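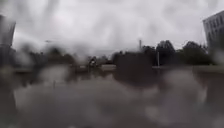

Overcast sky above a tree line, water drops across the view. The dark tree crowns still have a usable edge.

Guides > Weather at home > Observing > Sky and visibility log

Search this site Enter a term Go

How to Keep a Sky and Visibility Log from One Fixed Viewpoint

Cloud cover and horizontal visibility can be recorded without instruments. The method needs one viewpoint, a short list of landmarks at known distances, and a form that is filled in the same way every time. It was set up for an upper-floor view across Soltanside, on the south side of Brosholm, and the sample entries below use landmarks from that list. Replace them with your own.

The log covers daylight only. Night visibility is judged from lights and needs a separate landmark list.

What you need

- A viewpoint that looks out over the horizon for a reasonable width, with open sky above it
- A large-scale map of the area, or any map tool that measures straight-line distance
- A compass with degree markings
- A notebook or printed form
- A pencil, which writes on damp paper

Binoculars are useful when building the landmark list. Do not use them for the readings themselves. Visibility is judged with the unaided eye, or with the glasses you normally wear.

Step 1. Fix the viewpoint

Choose one position and keep it. Mark it if necessary, with tape on the floor or a scratch on the railing. A shift of a few feet makes no difference to the distance of a far landmark, but it can put a near building in front of it.

Write a one-line description at the front of the log: the direction faced, the height above ground by floor, and anything that permanently blocks part of the view. If a tall building closes off one side, record the compass bearing where the clear view starts. The Soltanside view is clear from 128 degrees, and the front page of the log says so.

Step 2. Build the landmark list

The best landmark is dark, stands above the horizon, and has sky directly behind it. A tree line meets all of these conditions. Dense crowns against gray cloud give a near-black outline with an irregular top edge, and the edge gets softer well before the shape itself is lost.

Light-colored objects are weaker. A white building has little contrast against a pale sky and will seem to fade at a shorter distance than it should. It can stay on the list if nothing better exists at that range, but mark it as a light target. Where the windows are dark and evenly spaced, use them as a detail check: note whether the separate rows can be told apart or whether the wall has become a single tone.

Thin poles and masts should not be used for the visibility figure. A pale mast can drop out of sight against bright cloud when everything else at the same distance is still plain. They are good for a second purpose, which is covered in Step 5.

Aim for five or six landmarks with increasing distances. For each one, record:

- a short name
- the straight-line distance from the viewpoint
- the compass bearing
- dark or light
- what "visible" means for that object

The last item prevents most later arguments with your own notes. Seeing a smudge where you know the trees are is not enough. The object must be recognizable for what it is.

Sample entries:

Near trees. 800 yards. Dark. Visible when separate crowns can be made out along the top edge.

Motwood ridge. Over 3,000 yards. Bearing 147 degrees. Dark. Visible when the ridge shows as a continuous line against the sky.

Leave a few blank lines under the list. Trees are cut, buildings go up, and a landmark that was good in April can be hidden by leaves on a nearer branch a month later. When a landmark is lost, cross it out with a single line and keep the distance readable. Old entries refer to it.

Step 3. Read the sky

Do the sky before the visibility. Cloud cover is recorded in eighths of the whole sky, from zero (no cloud) to eight (no gaps anywhere). Seven means that at least one gap exists, however small. One means that at least some cloud exists.

From a window or balcony only part of the sky is in view. Estimate that part and add a P after the figure. A partial reading of eight does not say that the sky behind the building is covered.

To estimate:

1. Divide the sky in view into two halves, left and right.
2. Estimate the cloud in each half in fourths.
3. Add the two results.

Ignore the strip just above the horizon when judging gaps. Clouds seen at a low angle overlap, and breaks between them close up even when the cover is thin.

Then write one word for the texture:

Uniform — a single tone with no edges
Mottled — darker and lighter patches with no clear gaps
Broken — separate clouds with sky between them
Streaked — long, thin bands

Mottled patches within an unbroken layer are still eight eighths. Beginners tend to score the lighter patches as gaps. A gap shows blue, or a higher layer that is clearly separate from the lower one. If you can't decide, record eight and add a question mark.

Cloud height is left out of this log. It cannot be judged reliably by eye over flat ground, and a column of guesses makes the rest of the page look less trustworthy than it is.

Step 4. Read the visibility

Start with the nearest landmark and work outward. At each one, apply the written definition from the list. Stop at the first landmark that fails. The reading is the distance of the last one that passed, and it is entered as "at least" that distance.

If the farthest landmark passes, enter its distance followed by a plus sign. Do not estimate beyond the list.

Where visibility differs across the view, use the poorer value and note the side. A shower over one part of the horizon can hide the ridge while the rest of the line is sharp. Write it like this:

Vis 800 yd left, ridge clear right.

Take about a minute over the whole reading. Staring at a faint outline for longer tends to produce it whether or not it is there.

Step 5. Deal with water on the glass

Drops in front of the view are the most common source of bad readings. They bend and smear the outlines behind them, so a building reads as a soft column and its distance seems greater than it is. The usual result is a visibility figure that is too low.

Water does not spread evenly. In the view at the top of the page the rounded drops lie mostly in the lower half, with thinner streaks near the top, and the trees to the right of center hold their shape better than the other vegetation. Look for the equivalent area in your own view and take the reading there.

Procedure for a wet pane:

1. Wipe the inside of the glass first. Condensation is often mistaken for drops on the outside.
2. If the outside can be reached safely from indoors, clear one patch with a squeegee. Do not lean out. A patch the width of two hands is enough.
3. If it cannot be reached, move your head slightly from side to side. Drops shift quickly against the background, while distant outlines stay put.
4. Check a thin vertical object, such as a mast or pole. If it looks straight and unbroken, the glass in that direction is good enough for a reading. If it is kinked or doubled, choose another part of the pane.
5. Enter W in the remarks column.

If no part of the pane passes the pole check, leave the visibility column blank and enter W only. The cloud reading can usually still be made, as it depends on tone over large areas. Fine texture cannot. Streaks on glass and streaks in cloud look alike through a wet pane, so do not enter "streaked" on a W line unless the bands keep their position when you move your head.

A rain-shedding coating on the outer face helps with smaller drops. Follow the instructions on the bottle and test a corner first on coated or tinted glass.

Step 6. Fill in the line

Use one line per reading. The Auer form, which this guide follows, has the columns in this order:

Time / Cloud / Texture / Visibility / Farthest landmark / Remarks

A completed line:

7:30 a.m. / 8P / Mottled / 800 yd / Near trees / W

Remarks codes:

W — water on the glass
R — rain falling at the time of reading
H — haze
F — fog
S — sun low and in the line of sight
L — landmark list changed, see front page

W and R are separate codes. Glass can stay wet after rain has stopped, and a sheltered pane can be dry in steady rain. Enter R only if you can see or hear it falling. Both may be used together.

Step 7. Keep the interval steady

One reading a day at the same clock time is enough for a useful log. Two are better if the second is at least four hours from the first. Missed readings are left blank. Do not fill them in later from memory or from a forecast.

Readings taken outside the schedule go on a separate page. Interesting skies attract extra entries, and mixing them with the regular ones will bias any monthly summary.

Common faults

Readings suddenly lower with no change in weather. Check the glass, inside and out. Film builds up slowly on a pane facing a road.

The light building passes but the dark trees at the same distance fail. The sun is probably on the building. Use the trees for the figure and put the building in remarks.

Cloud is always zero or eight. The gaps are being judged too low in the view. Raise the area used.

The nearest landmark fails. Enter "less than" its distance. If this happens often, add a closer one. A lamp post or the corner of a known wall will do, with its distance measured on foot.

Two landmarks swap order. One of the distances is wrong. Measure both again on the map before taking further readings, and note the correction with code L.

Contact | Copyright Brosholm Weather Notes | Back to top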